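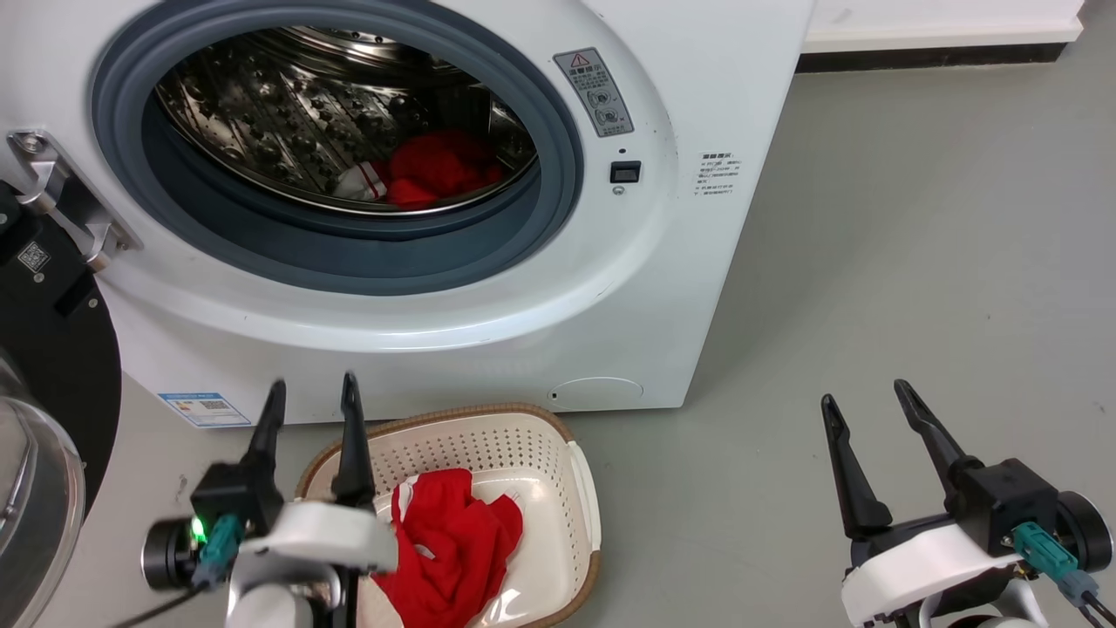 Plerano Finger Guard Kit for Two-Arm Laundry Units

Replacement fingertips, wrist clips and updated grip settings

Product code: PL-264
In stock
Pack contents: 6 fingertips, 2 wrist cable clips, 1 hex key, printed fitting sheet

What this kit is for

The Guard Kit replaces the original fingertips on the Plerano Hokau arm pair when it is used for loading and unloading front-loading washing machines. It was brought out after a fault with the first tips, and owners who have not changed theirs should read the safety notice below before running another wash cycle.

Safety notice, 07/01/2026

We have had reports of the original tips catching the rubber door gasket as the arm comes out of the drum. The finger closes on the fold of the gasket along with the cloth, the arm carries on pulling, and the gasket comes off its lip. In the worst case the next wash leaked across the floor and a person slipped. In two others the tip itself snapped and was left in the drum among the clothes.

The cause is the shape of the tip. It narrows to a point, and when a small item such as a sock lies close to the front of the drum the point can go under the rubber. The grip sensor then reads the gasket as fabric. Software version 5 and earlier will not stop the arm when this happens.

Until the kit is fitted:

Do not leave the unit running on its own.
Keep hands out of the door opening while either arm has power. The stop button cuts both arms together, but a raised arm will drop a little when it goes off.
Run a finger round the gasket after every unload. If any part has come away from the lip, do not start the machine.
Take socks and other small items out by hand.

What has changed

The new tips are wider and rounded at the end, with a soft outer layer. They will not go under a gasket that is properly seated. The settings file that comes with them lowers the pull limit and makes the arm let go and back off if the load climbs too fast. Expect unloading to be slower – on our bench a full drum took noticeably longer, mostly on heavy towels.

The clips hold the wrist cable closer to the arm. A loose cable was not the cause of the fault, but Normunds Butkienė in our repair shop found rub marks on several returned arms, so we added them.

Fitting

Switch off at the wall. Remove the old tips with the hex key, push the new ones on until they click, and tighten by hand. Load the settings file and run the open and close test 100 times with nothing in the grippers. If a tip works loose during the test, stop and contact us.

Fits: Hokau arm pair, all versions
Does not fit: Mbeki single arm, Drundari wall rail

Owners who bought a Hokau pair from us can have the kit free of charge. Send the serial numbers of both arms to Arlo Nakamura in customer support. Broken tips should be posted back with the form in the box.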